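Dosville, March

**Brernis moves its table-clearing trials into gray-walled booths**

Brernis, the household storage firm in Dosville, has moved its table-clearing trials out of the old showroom and into a set of partitioned booths on the ground floor. The first round in the new space began on Monday and covers small kitchen items that people tend to leave standing on a counter or table after a meal. Results will be used to set the inside dimensions of the next Zarnine line of table holders.

The trial list was cut before the move. The old list ran to 2284 entries, many of them near duplicates: the same jar in two lid colors, the same spoon in two lengths. The new list has 2000 entries, and each one is handled on a bare white tabletop with as little else near it as possible. Early entries pair a tall item with a flat one. The tall item tests stability, and the flat one tests whether a person or a tool can get under an edge that lies close to the surface.

One of the first pairs is a plastic water bottle with a light blue cap and a Y-shaped peeler laid flat beside it, the gray handle toward the bottle. 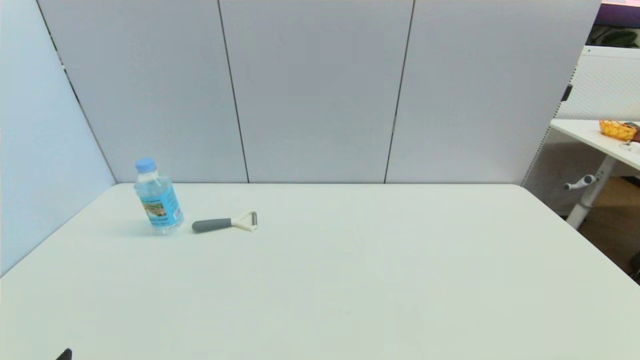 The peeler class has been awkward for the company in the past. A Y-shaped peeler is light at the head and thick at the grip, and in a shallow tray it tends to rotate when the tray is pulled out. Stored head up in a deep cup, it takes the room of two straight peelers. The current Zarnine cup was drawn for straight handles only, and customers have written in about it since the cup went on sale. Brernis has said it will test two slot widths for the new line and keep whichever one holds the wider grip without binding.

Bottles raise a different problem. A thin-walled bottle is easy to squeeze out of shape, and its base gives little resistance to a sideways push. When full it is top-heavy enough to tip if a drawer or a cart stops short. When half full, the water moves and the tipping point moves with it. The trial sheet therefore asks for fill level, cap condition and the direction the label faces, all noted before the bottle is moved.

Label direction was added at the request of the packaging desk. On many bottles the barcode runs vertically, and a shopper who keeps a pantry list on a phone wants to scan it without lifting the bottle out. The desk asked for a record of how often the code ends up facing the user after an ordinary put-away. Staff were told to leave the bottle however it lands and write down the result.

Table condition is also logged at the start of each session. White tops show wear early, and a mark left by one item can be blamed on the next. Any scratch or stain that does not come off with a damp cloth is entered on the surface card with its position and length. A top is replaced when its card is full. 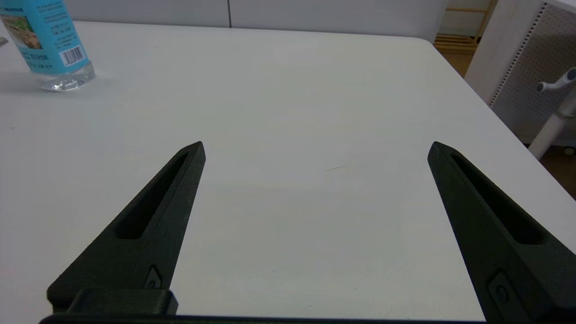 ## Holder under test

The second half of the round deals with putting the bottle away. The part in use is a black holder with a square outline and a matte finish, set directly on the table. It takes a single bottle standing upright. The sides come up over the lower part of the bottle and hide some of the label, leaving the ridged middle, the shoulder and the cap in the open.

That height is deliberate. A lower wall lets the bottle rock. A higher wall holds it better, but it covers the ridges, where most people take hold, and leaves only the neck to pull on. Brernis set the wall height after a mail survey of Zarnine owners, which drew 2713 replies. The most common complaint in the replies was that an earlier holder had to be held down with one hand while the bottle was pulled out with the other.

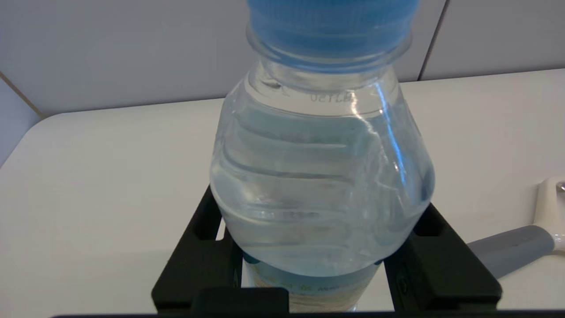 A square opening gives a round bottle four points of contact and leaves the corners free. Water that runs down the outside can collect there, and the production version is expected to have a drain notch in each corner. The present sample is for fit only. Its footprint, wall thickness and finish may all change before tooling is ordered.

Each bottle goes in and out of the holder 30 times. The sheet has a line for sticking, a line for tipping and a line for label damage. Label damage matters most for paper labels, which wrinkle where the top edge of the wall rubs them.

The holder work is shared with Dambrauskienė, the molding shop across the river from Dosville, which will quote on both the square version and a round alternative. The round version uses less material, but two of them placed side by side leave a gap that collects crumbs.

Trials continue through the spring. Jars come next, followed by pump bottles and then mugs. Brernis has not given a price or a release date for the new Zarnine holders, and the current line stays on sale in the meantime.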